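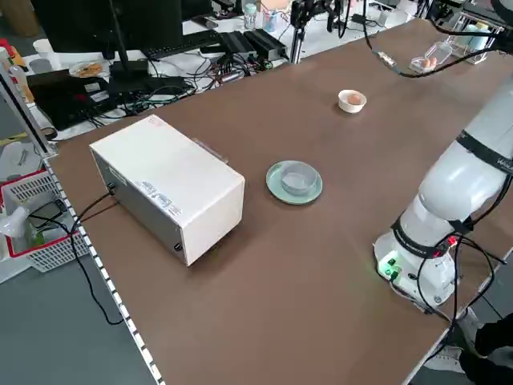
Das Ei und sein Becher

Aus der Rubrik »Haushalt im Kleinen«, September

Es gibt Menschen, die ihre Eier nach dem Einkauf in den Kühlschrank stellen und nie wieder an sie denken. In der Redaktion dieses Newsletters arbeiten sie nicht. Auf die kleine Notiz zum Frühstücksei im letzten Heft kam so viel Post, dass wir das Thema noch einmal aufmachen müssen, und zwar gründlich.

Die Frage war harmlos: Wohin mit dem Ei, wenn es den Karton verlassen hat? Ein braunes Ei in einem kleinen weißen Becher sieht jedenfalls nach einem Plan aus. Es steht, es rollt nicht, man kann sich in Ruhe um den Rest kümmern. Dass es dafür eigens geformte Eierbecher gibt, ist bekannt. Wir besitzen 36 davon, geerbt, und keiner davon ist je dort, wo gerade ein Ei gebraucht wird. Eine kleine Tasse ist immer da.

Leserin Elínborg Damgaard schreibt, ein Ei gehöre grundsätzlich in eine Schüssel, und zwar in eine aus Glas, damit man sieht, was man hat. Die Schüssel wiederum gehöre auf eine Untertasse. Wozu die Untertasse dient, lässt sie offen. Wir haben es ausprobiert und finden: Glasschüssel auf blassgrüner Untertasse macht etwas her, auch wenn noch gar nichts drin ist. Man bekommt den Eindruck, hier werde gleich gekocht. Bei Gästen reicht das oft für eine halbe Stunde.

Weniger einig waren sich die Zuschriften beim Karton. Pappe oder durchsichtiger Kunststoff? Die Pappfraktion führt an, dass man damit später Tomaten vorziehen, den Keller dämmen oder Kinder beschäftigen kann. In der Praxis stapelt sie 100 Kartons auf dem Küchenschrank und beschäftigt niemanden. Die Kunststofffraktion ist kleiner, aber lauter. Ihr Argument: Man muss nicht aufklappen, um nachzuzählen. Wer je am Feiertagsabend einen geschlossenen Pappkarton angehoben und aus dem Gewicht auf vier Eier geschlossen hat, wo es dann eines war, wird ihr nicht völlig widersprechen wollen.

Zum Umfüllen, der heiklen Disziplin. Koen Mulder aus unserer Leserschaft empfiehlt, den Karton immer neben der Schüssel zu halten und nie darüber. Bei Karton über Schüssel, schreibt er, habe er einmal Rührei bekommen, ohne es zu wollen, mit Schale. Also: Schüssel hinstellen, Karton daneben, Eier einzeln hinüber. Die Schüssel sollte so stehen, dass man sie erreicht, ohne sich quer über den Tisch zu legen. Man sollte das nicht dazusagen müssen, aber wir haben Kollegen beim Backen zugesehen.

Und dann ist da der Tisch. Er ist bei uns allen zu voll — das ist die einzige Erkenntnis, die sämtliche Zuschriften teilen. Wer Eier sortiert, braucht freie Fläche, und zwar vorn, wo die Hände sind. Was herumsteht, rückt an den Rand: der Drahtkorb, der seit Jahren auf eine Aufgabe wartet, die Dose ohne Deckel, der Deckel ohne Dose. Weg damit ist übertrieben. An den Rand genügt völlig.
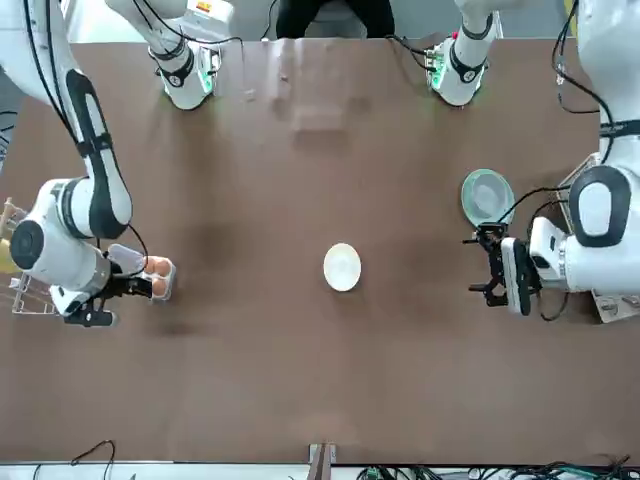

Nighat Gilani
Redaktion Haushalt und Küche

Drei hellbraune Eier in der durchsichtigen Packung, daneben Platz für alles Weitere: So viel Übersicht hatte mein eigener Küchentisch zuletzt am Tag der Lieferung. Die Glasschüssel mit dem leichten Grünstich gefällt mir übrigens besser als jede geblümte. Sie hat einen etwas dickeren Rand, und so ein Rand ist das Erste, was man beim Eieraufschlagen zu schätzen lernt. (Man soll am flachen Tisch aufschlagen, ich weiß. Jérémie Bailly hat mir dazu zwei Seiten geschickt. Ich schlage weiter am Rand auf.)

Noch ein Wort zur Lagerung, weil danach gefragt wurde. Eier, die gekühlt waren, bleiben gekühlt, und hinaus kommt nur, was gleich verwendet wird. Mit der Spitze nach unten liegen sie am besten, die Luftkammer ist dann oben. Eine Tasse ist ein Zwischenhalt, kein Wohnsitz. Gewaschen werden rohe Eier vor dem Lagern nicht, auch wenn das Ei so aussieht, als würde es sich darüber freuen.

Die leere Packung wandert bei mir übrigens weder in die Sammlung noch in die Bastelkiste, sie kommt in die Wertstofftonne. Ich bekomme dafür vermutlich Post. Fast 3.667 Abonnenten hat dieser Newsletter inzwischen, und nach der letzten Ausgabe hatte ich den Eindruck, jeder Einzelne besitze eine Meinung zum Eierkarton.

Im nächsten Heft geht es um Untertassen. Wer weiß, wozu man eine unter die Glasschüssel stellt, schreibt bitte an die Redaktion, Stichwort »Damgaard«. Zuschriften über Eierwärmer leiten wir an Aurel Iordache weiter, der sie strickt.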